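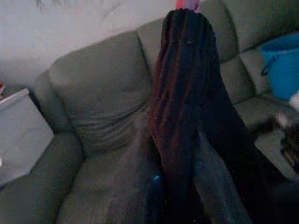
Irkine Textile Care Group, Working Papers

3.2 Line drying and crease recovery

Figure 4. Dark cloth hung from a single point. Folds are tight near the top and open out lower down.

Most households in our survey hang wash from one or two points, not flat over a rail. We asked why. Mostly habit. A few said lack of space, and in the Grīnberga flats the lines are short, so people bunch things up. Of the 500 diary books we sent out, 400 came back filled in well enough to use. The rest had missing weeks or no fabric type written down and were left out of the tables.

Single-point hanging leaves a fan of folds (Fig. 4). Dark fabrics are the harder case for scoring by eye, as shallow creases get lost against the color. Mockus and Lapiņa both scored every dark item and then swapped sheets. Where they were more than one grade apart the item was scored again under the side lamp. This happened more than we would of liked, mainly with ribbed and striped goods, where a line in the cloth can pass for a crease.

Diaries covered 3,426 separate hangings. Shirts and towels made up the bulk. Skirts, scarves and curtains were lumped together as "long items" in the first coding round, which was a mistake, and Šimkus split them out again in May. Numbers in Table 2 are from the second round only.

Long items hung from one point had worse top creasing than the same items hung from two. Bottom edges showed little difference. Weight of the cloth seems to matter here, the lower part pulls itself fairly straight, but we did not weigh items at home and can't say more. The Tukaden households used heavier curtains and had the flattest hems. Could be the cloth, could be the indoor drying rooms there. Not seperated in this data.

Spin speed was asked for but poorly reported. Many people wrote "normal" or left it blank. For those who gave a number we used two groups, 700 rpm and under, and everything over. Higher spin, more creasing, in both hanging styles. Ironing afterward was recorded as yes or no, no times taken.

Văduva's earlier notes on peg marks used a different grade scale and are not merged with ours. A conversion is given in Appendix B, for light cottons only. Section 3.3 takes up folding and storage.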